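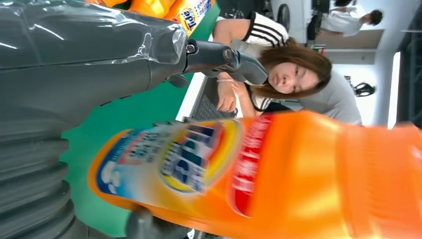

Retail sales of laundry liquid are usually reported by value, and we doubt that value says much about how much washing gets done. Linau's panel covers 1,313 households, yet it logs a purchase only when the receipt is scanned. A large orange bottle of Tide, as in Figure 1, enters the panel as one unit, exactly like a small one. Feng's correction for pack size helps -- but it rests on list prices, which few shoppers pay.

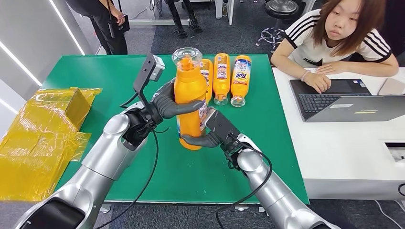
## 5 Limits of the price data

Bodier supplied prices for 2,000 shops. We could not check them for August.

**Figure 1.** Orange bottles of the kind counted as single units.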